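From: Marietjie Steyn
To: Bevton Fiber List
Date: Friday, February 15, 2019
Subject: Re: Bridge wrap, yarn choice

Ostrowski wrote:
> I priced the Mostus acrylic again and if we order 50 skeins
> they drop the shipping. It says colorfast on the label. The
> town is fine with us covering the railing from August on, so
> I'd like to get the order in and let people start on panels.
> Garter stitch, any color, 3 feet long. Who's in?

I'm in for knitting, less so for the yarn. "Colorfast" on a label means it survived somebody's washing machine. It doesn't say a word about a footbridge that gets full sun until supper. My last Mostus piece was on the library bike rack and the red was pink before the leaves came down. Maybe they changed the dye - I'd want to see it before I bought 50 of anything.

Has anyone here used Flosex outdoors? It costs more and feels like rope, but rope might be what we want. I can knit a swatch of each and tie them to my back fence, south side. 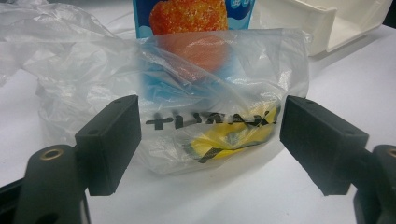

Vol. 3, p. 207

The other thing is "any color." I know the idea is that everybody joins in, and I don't want to be the one telling people no. But the last time we did it that way we got a lot of leftover beige, and from the road it looked like a bandage. Could we at least ask for no beige?

And who takes it down? The town being "fine with" it isn't the same as a letter. If there's a letter, please post it. Wet acrylic is heavy and I'm not cutting zip ties in the sleet again by myself.

I also don't believe we'll get 1000 people walking past it, whatever the flyer says, but put me down for two panels anyway. Green, if there's green.

Marietjie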